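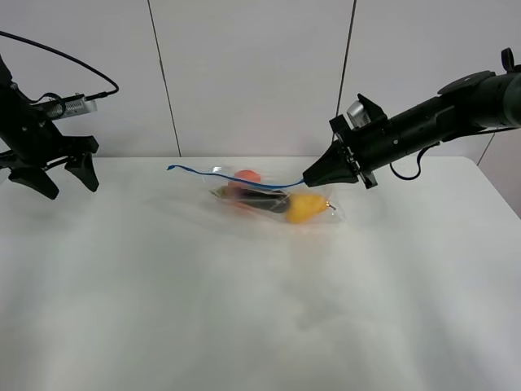
图1 封口任务:右夹爪夹住蓝色拉链条一端,左夹爪尚未接触袋子

双臂桌面套件试用报告(课程项目,第二组)
组员:Johanna Widmer、Jonas Danzer、Valentin Hauser
指导:Aurelia Kaufmann
提交日期:18/09/2019

一、我们拿到了什么

Pakstead 是一套面向教学的双臂套件,由 Borbély 公司供货,报价 3,282 欧元,不含运费,也不含耐心。套件包括两条机械臂、两个腕部相机、控制盒和一本说明书。说明书的英文版写得很客气,德文版写得很具体,两者对急停按钮的位置意见不一,我们最后相信了按钮本身。

产品页面上写着“开箱即可完成日常家务操作”。我们的课题就是替这句话找一件日常家务。Jonas 提议叠衬衫,被否决,理由是组里没有人自己会叠。最后选定给拉链保鲜袋封口:物件便宜,成败一眼可见,做完还能把水果吃掉。

二、任务设定

袋子平放在白色桌面上,里面装一只茄子、一只黄梨和一只橙红色的圆果(采购单上写的是油桃,Valentin 坚持是桃子,本报告不介入)。要求左右两臂各夹住拉链条一端,把条拉直,再由一侧夹爪沿条压过去。操作员用主手遥控,不许伸手帮忙。每位操作员先练习一个下午,然后正式计数,全组合计 100 次。

成功的标准定得比较朴素:把袋子提起来倒过来,东西不掉。第一版标准还包括“外观整洁”,试过一个上午之后删去。

三、结果

100 次里成功 41 次。失败的 59 次中,31 次是夹爪滑脱,19 次是拉链条只压上一半,剩下 9 次归入“其他”,其中 2 次是操作员打喷嚏。

滑脱几乎都发生在第二只手靠近的时候。一侧夹稳以后,条的另一头会翘起来,位置每次都不同,操作员得追着它走。薄膜又反光,腕部相机的画面里常常是一片亮斑,到了这一步大家都不看屏幕,直接探头看桌子。Kaufmann 老师路过时问,那相机是干什么用的。我们把这个问题列入后续工作。

袋里的东西也有影响。茄子又长又硬,横在中间,袋口被它撑着,反而好夹;换成三只梨时袋子塌下去,拉链条贴着桌面,夹爪尖要压得很低,控制盒便开始报警。报警声有 3 种,说明书解释了其中 2 种。

四、对产品的评价

优点先说。安装确实快,Johanna 一个人半天装完。夹爪指尖细,捏得住很薄的边条,这一点比我们在三月份借用过的 Kimness 单臂强不少。遥控延迟感觉不出来,断电后手臂缓慢下垂,不会砸到桌子。

缺点主要有以下几处:

夹持力只有三档,中间那档和最大那档我们分不出区别。
腕部相机的线太随意。它在臂外绕一大圈,腕关节转到某些角度时会碰到上臂,我们用扎带固定后好一些,但扎带不在配件清单里。
录制软件每次启动都问要不要升级,选“否”以后过两分钟再问一遍。
售后邮件回得很快,内容是请我们参阅说明书。

五、建议

如果用来上遥控操作的入门课,可以买。学生一节课就能上手,而且会对自己的双手产生新的敬意。如果指望它在厨房里干活,按我们的成绩,一百袋水果里有五十九袋要重来,请自备人手。

下一届若继续这个题目,建议先给指尖贴一层硅胶再重测滑脱率,灯光也应换成漫射的。我们写过申请,灯还没到。

原始记录在实验室的灰色文件夹里,“其他”那一栏的备注由 Jonas 手写,看不懂的地方请直接问他。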